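Yilma House Residency: Frequently Asked Questions

Please read this page before contacting the office. It applies to the Sovine and Stakus buildings. Guests of the Cernano annex should refer to their own agreement, as the terms differ in several respects.

Who may apply for a room?

Rooms are open to writers, translators, historians and independent scholars who are working on a defined project. Applicants need not hold a degree or a university post. Students may apply if they have finished their coursework. Applications from pairs working on one book are accepted, but each person must submit a separate form.

When are applications accepted?

The application period opens in September and closes at 5 p.m. on the last Friday of that month. Forms received after the deadline are held for the following year and are not forwarded to the selection panel. Applicants do not need to send them again.

What must the application contain?

A completed form, a project statement of no more than 1000 words, and a writing sample of no more than 3000 words. The sample may come from the proposed project or from earlier work. Translators should include the original text, which does not count toward the limit. Two letters of reference are required and must be sent directly by the people writing them.

Is there a fee?

There is no application fee. Residents pay a monthly charge of $535, which covers the room, heat, water, electricity and internet service. Meals are not included. A reduced charge is available on request, and the request is not seen by the panel. Questions about payment should be addressed to Kedir Birhane in the accounts office.

How long is a residency?

The standard stay is one month. A second month may be granted if the room is free and the resident asks in writing before the midpoint of the first. Stays of less than one month are not offered in Stakus. In Sovine they are considered only for residents who are returning to finish a project.

What is provided in the rooms?

Each room has a bed, a closet, a desk, a chair and a lamp. Bed linens and towels are supplied and changed weekly. Printers are located on the ground floor of each building and may be used at any hour. Residents should bring their own paper if they expect to print full drafts.

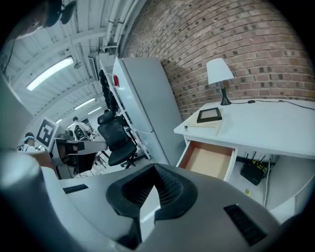 Residents may bring personal items and small pieces of equipment, provided that these can be carried up the stairs by one person. Furniture may not be brought in or exchanged between rooms. Nothing may be nailed, screwed or taped to the brick, and this includes calendars, outlines and index cards. Framed pictures are welcome if they stand on the desk, as the black one does here on its beige book. Corkboards on easels can be borrowed from the office for the length of the stay.

May I change rooms after I arrive?

Requests are considered after the first week. The office gives priority to residents who have difficulty with stairs or who are disturbed by street noise. Please state any such needs on the application form, where they will be treated as confidential.

Are visitors allowed?

Visitors are welcome in the garden and the ground-floor sitting rooms until 9 p.m. Overnight guests are not permitted in either building. Residents are responsible for the conduct of their visitors and must let them in and out in person.

What are the quiet hours?

Quiet hours are from 9 p.m. to 1 p.m. the next day. Telephone calls during this time should be taken outside or in the booth near the Sovine entrance. Typewriters are permitted in Stakus at all hours and in Sovine only during the afternoon.

Will I have use of the library?

Yes. The library holds around 2 million pages of local newspapers on microfilm, together with a modest reference collection. Residents may borrow books from the open shelves for the length of their stay. Microfilm may not leave the reading room. A short introduction to the readers is given each Friday morning and must be attended before the machines are used.

Am I expected to give a talk or reading?

No. Residents who wish to do so may speak to Selamawit Woldemariam, who arranges the public program. The house claims no rights in any work written during a stay. A line of acknowledgment in the published book is appreciated, and the office is glad to receive a copy for the library.

What happens if I must leave early?

Please notify the office in writing as soon as possible. The unused part of the monthly charge is refunded if the room can be offered to another applicant. Keys must be returned by hand to the office in Sovine or left in the locked box beside its door.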